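Home Products Guides Downloads Spares Contact

Section 4: Fitting, finishing and first care of the worktop

This section covers the Kandau worktop range from delivery to first use. It applies to the Silley (straight edge) and Nkuna (rounded front edge) profiles. For the Jellatitz island top, read this section together with the island supplement, which has its own fixing plan.

Lengths over 3000 mm are supplied in two pieces with a factory-cut joint. See 4.5.

4.1 Before you start

Check the delivery against the packing note while the driver is present. Marks on the top face must be reported before any cutting takes place. Claims for surface marks cannot be accepted once a panel has been cut, drilled or glued.

1. Lift each panel on edge with one person at each end. Do not carry a panel flat.

2. Stand the panels on battens, clear of the floor, in the room where they are to be fitted. Leave them for 2 days with the end wrapping opened.

3. Keep the room at its normal living temperature during this time. Do not direct a heater at the panels.

4. Remove the remaining wrapping on the day of fitting.

Note: Do not stand panels against a radiator or an outside door.

Caution: New plaster gives off a large amount of moisture. Do not bring the panels into a room where the plaster is still dark in patches.

4.2 Tools and materials

Circular saw with a fine-toothed blade, jigsaw with a downward-cutting blade, drill and bits, spirit level at least as long as the depth of the cabinets, straight edge, clamps, masking tape, mastic gun, clear silicone, edge sealer, screws as supplied in bag B. Eye and ear protection and a dust mask are required for all cutting.

The screws in bag B are sized for a standard cabinet rail. If your rails are thinner, fit a packing washer under each head. Screws that break through the top face cannot be repaired on site.

4.3 Levelling the cabinets

The worktop follows the line of the cabinets under it. A run that is out of level will place a load on the joint and may open it.

1. Find the highest point of the floor along the run and start with the cabinet that stands there.

2. Set the legs of that cabinet to the height shown on your plan.

3. Bring each neighbouring cabinet up to match. Check from side to side and from front to back.

4. Clamp the cabinets together at the front edge and screw through the side panels.

5. Fix the back rails to the wall with the brackets from bag A.

6. Lay the level across the whole run again. Tightening the brackets often pulls a cabinet out of line by a small amount.

Where the wall is uneven, leave the cabinets straight and scribe the worktop to the wall. Do not bend the run to follow the wall.

4.4 Cutting to length

Measure along the back and along the front. If the two figures differ, the end wall is not square and the cut must be marked from both.

1. Apply masking tape over the line of the cut, on both faces.

2. Mark the cut on the tape in pencil. Allow 4 mm clearance at each wall. The gap is covered by the upstand or the silicone bead.

3. With a circular saw, cut from the underside. With a jigsaw and a downward-cutting blade, cut from the top face.

4. Support the waste piece along its full width. An unsupported piece will break away before the cut is finished and take part of the surface with it.

5. Remove the tape slowly, pulling towards the cut edge.

6. Sand the cut lightly with fine paper, working downwards from the top face only.

7. Coat the cut edge with two layers of edge sealer. Let the first layer dry before applying the second.

Caution: All cut edges must be sealed, including those which will be hidden against a wall or behind an appliance. Unsealed edges are excluded from the guarantee.

4.5 Joining two lengths

The joint is pulled together from below with the bolts in bag C. Have a helper above the worktop to keep the faces flush.

1. Place both lengths on the cabinets, upside down, and check that the bolt recesses line up.

2. Turn both lengths over and push them together dry. Check the joint by running a fingertip across it. No step should be felt.

3. Draw the lengths apart and apply a continuous bead of joint sealant to the upper third of one face. Apply a thin layer of edge sealer to the rest of both faces.

4. Push the lengths together and fit the bolts finger-tight from below.

5. Tighten the bolts in turn, a little at a time, starting with the bolt nearest the front edge. Use the 19 mm spanner supplied.

6. Wipe off the sealant that rises from the joint with a cloth dampened with the cleaner in bag C. Do this at once. Cured sealant can only be removed by scraping, and scraping will mark the surface.

7. Leave the joint overnight before placing any load on it.

Note: Do not position a joint over a dishwasher or through a sink or hob cut-out. If your plan shows this, contact the planning desk before cutting. Plans drawn before June used an older cabinet width and should be checked in any case.

4.6 Sink and hob cut-outs

Use the paper template supplied with the appliance. If the template and the appliance instructions disagree, follow the instructions.

1. Check that the cut-out will clear the cabinet sides and rails below.

2. Tape the template to the worktop and mark round it.

3. Drill a starter hole inside each corner of the marked shape. The holes form the corner radius. A square-cut corner may crack in use.

4. Cut between the holes with the jigsaw. Screw a batten across the waste piece before making the last cut, so that it cannot drop.

5. Seal the whole of the cut edge with two layers of edge sealer.

6. For hobs, line the cut edge with the reflective tape from bag D.

7. Fit the appliance with its own gasket. Do not replace the gasket with silicone unless the appliance maker allows it.

Gas and mains electrical connections must be made by a qualified person.

4.7 Fixing down

1. Slide the worktop into its final position and check the overhang along the front.

2. Mark the underside through the holes in the cabinet rails.

3. Drill pilot holes to the depth shown on the bag label. Wrap a piece of tape round the bit as a depth mark.

4. Drive the screws by hand for the last few turns.

5. Run a bead of clear silicone along the wall and smooth it in one pass.

The slotted holes in the rear rail let the worktop move slightly with the seasons. Put the screw in the middle of the slot and do not overtighten it.

4.8 Choosing and matching the finish

Finishes are supplied in plain, stone and wood-grain patterns. On wood-grain finishes the pattern runs along the length of the panel. Where two lengths meet at a corner the grain will change direction, and this cannot be avoided with a straight joint.

Shade varies slightly between production batches. Panels for one room should be ordered together. If an extra length is needed later, quote the batch number from the label on the underside and ask for the nearest match.

Pale finishes look lighter under direct light and greyer in shade – compare samples in the room itself, at the height of the worktop, both in daylight and with the lamps on.

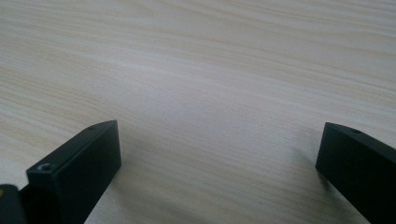
Fig. 4.8 Pale wood-grain surface with darker and lighter bands.

4.9 First clean

1. Remove dust with a soft brush or vacuum nozzle. Do not wipe cutting dust with a dry cloth.

2. Wash with warm water and a small amount of washing-up liquid.

3. Rinse with clean water and dry with a soft cloth, working along the grain on patterned finishes.

4. Remove pencil marks with a damp cloth. For adhesive from the masking tape, use the cleaner in bag C and rinse afterwards.

Do not use scouring powder, wire wool, bleach or wax polish. Polish leaves a film that shows as smears on pale colours.

4.10 Daily use

Use a board for cutting and a stand for hot pans. Wipe up standing water, particularly near joints and round the sink. Tea, red wine and beetroot should be wiped up as soon as possible.

Do not leave a kettle or toaster directly over a joint. Steam from a dishwasher opened mid-cycle will reach the underside of the front edge – fit the protective strip from bag D before the dishwasher is first used.

Check the silicone bead at the wall twice a year. Where it has come away, cut out the loose length completely, dry the gap and renew it.

4.11 Help with fitting

Planning questions: Lwazi Modise, planning desk. Spares, missing bags and batch matching: Bheki Pretorius, parts desk. Please have the order number and the batch number ready. The parts desk closes at 4 p.m.

Continue to Section 5: Upstands and end trims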